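Notebook, back bench, February

Morning. Glaze tests again. Erska white on the new clay body, the Tosis buff stoneware we switched to after the old supplier stopped. Same recipe as last month but it crawls on this body. Bare patches at the rims and anywhere the surface changes direction. Sigrun thinks dust. I think we put it on too thick. Could be both.

What went in:
Four tiles, Erska white, one dip
Four tiles, Erska white, two dips
The others were Flunderon green over bare clay, for comparison
Top shelf left empty so the heat could get round

Came out at 10:40, still too warm to pick up bare handed, picked one up anyway. One-dip tiles are OK. Not great but OK, thin at the edge and a bit toasty where the body shows through, which I kind of like. Two-dip tiles all crawled. Worst one has a bald spot the size of a thumbnail and the glaze rolled up around it like a lip. Flunderon is fine everywhere, of course it is, that stuff would stick to a plate of butter.

Checked the bucket. It had been sitting since before the holidays and was thick as yogurt at the bottom. Lajos says he stirred it. I believe he stirred the top. Sieved the whole thing, twice, got out a fair bit of hard crud and one bristle from a brush. Added water a little at a time till it ran off the stick properly. Should have done this BEFORE the test. Writing it in capitals so I read it next time.

Also washed the next set of tiles and left them on the rack by the window. If dust is the problem these should behave better with two dips. If they crawl the same then it is the thickness or the clay, and we go from there. Sigrun wants to try bisque firing a bit hotter too. Please not in the same test, one thing at a time or we learn nothing.

Side note on the Szűcs cones. New box, the cone in the bottom of the kiln was bent right over and the top one had barely moved. Either the bottom is running hot or the top one was leaning on the shelf post when I loaded. Can't rule out the second, I was rushing. Next load put one in the middle as well and keep them clear of everything. Lajos to look at the lower element while its cold.

After lunch. Mixed 13 small cups of test glaze, same base, more clay in each one going along the row. Idea is that more clay in the glaze helps it hang on while it dries, up to a point, and past that point it shrinks and cracks and you get crawling all over again. Want to find where that is for this body. Labels on the cups AND on the lids this time. Last time somebody swapped lids and we lost the whole row.

Drying notes: cup 2 tile had fine cracks in the raw coat by the time I got back from the phone. Rubbed them in with a finger. Probably cheating, marked it with a scratch on the back so we know. The rest of the row looked sound.

Want a fresh look at colors for the bench samples too. Flunderon green is nice but the shop keeps asking for pink and for something more blue green, and everything we own is brown. Lajos will ask about stain prices. Small bags only, we still have the orange nobody wanted. 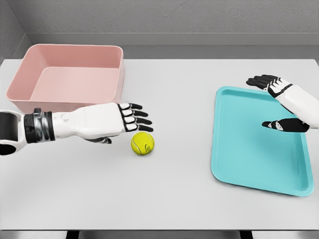

Pink bin, teal tray, yellow ball, white table.

Teal next to white, yes. Would try it on the small plates first, inside only, buff clay left bare on the foot. Pink I'm less sure on over a buff body, it'll go salmon unless there is white slip underneath. Sigrun has a half bucket of slip, ask her before using it.

To do
second set, two dips, sieved bucket
cone in the middle shelf
lower element (Lajos)
order more kiln wash, we are scraping the tub
find the other sieve, the fine one, not in the sink cabinet, not on the shelf either

4:15. Kiln loaded with the cup row and the washed tiles. Slow start, lid propped till evening. Sigrun closing it on her way out. Dont open before it's properly cool, me included.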